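Price checkers wanted: come and help us keep our numbers right

Hello! I'm Shagufta Sethi and I run the listings side of Zanen, the price comparison site for small kitchen bits and bobs, phones, fashion jewellery and whatever else our readers ask us to track. If you've ever clicked on a "lowest price" and landed on a page that wants a fiver more than you were promised, you'll know why I'm writing this. I'm after a handful of people with sharp eyes and a bit of spare time to check prices by hand, from home, for six weeks.

We've just taken on a lot of new categories (hair accessories, bracelets, necklaces, watch straps) and the shops in those categories are a nightmare for us. One shop will list a necklace by its colour, the next by its length, and a third gives it a girl's name and leaves it at that. Our software matches them up as best it can, and then a person has to look and say yes, same thing, or no, try again. At the moment that person is me, usually with a cold cup of tea.
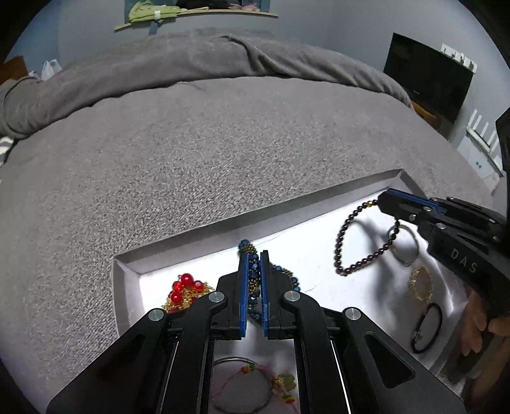

Blue and gold beaded necklace

So what would you be doing? Each checker gets a list of 23 products a week. You open each one on our site, click through to every shop we've listed and note down the price you'd really pay, delivery included, in a shared spreadsheet. If the item's out of stock you put a zero. If it's plainly the wrong item you put a W and, if you're feeling kind, paste in the right link. Most people get through a list in one evening once they've got the hang of it, though the first one always takes longer and I don't want you to panic about that.

Please don't do it all on the same day every week. Prices jump about, especially with Ramadan coming up and so many shops running offers on gifts and cookware, and if all of you check at the same hour we miss half of it. Isauro Olvera looks after the spreadsheet and will send you a slot to aim for. It's only a rough slot — swap it if it doesn't suit, just tell him first.

The pay is £17 per finished list, sent by bank transfer at the end of each fortnight. Anyone who completes all six lists also gets a voucher to spend at Oltton. You'll be working for yourself, so tax is yours to sort out, I'm afraid. We won't ask you to buy anything at all, and if somebody ever writes to you in our name asking you to, ignore it and forward it to me.
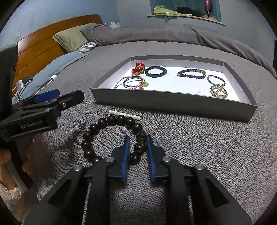 You don't need any experience in shops or tech. I'd much rather have someone who reads the small print on a delivery page than someone with a fancy CV. You do need to be 18 or over, live in the UK, have a laptop or desktop (the shared sheet is horrible on a phone, I've tried) and be happy writing short notes in plain English. A second language is a lovely extra, Arabic or Spanish most of all, as we've started listing a few shops abroad.

One thing I have to be strict on: if you work for a shop we list, or you earn commission from one, you can't take part. Same goes if you live with someone who does. Sellers at Nestport are included in that, even the tiny ones.

We had over 200 people write in last time and I read every message, so do bear with me! To apply, send me an email through the contact page with "price checker" in the subject line. Tell me where you're based, which evenings or mornings you tend to be free, and one thing you bought lately where the final price wasn't the price you first saw. I love those stories, and they tell me more than a covering letter would. No attachments please.

If I think we'd get on, you'll have a short trial list of five products (paid, of course) and then a quick phone call with me or Latifa Badawi, who checks the finished sheets and will be your first port of call if a shop's website is playing up. She's very patient. Questions about payment go to Magdy Ezzat, same contact page, just put his name at the top.

Posted 26 February 2025. I'll take the advert down once the places are filled.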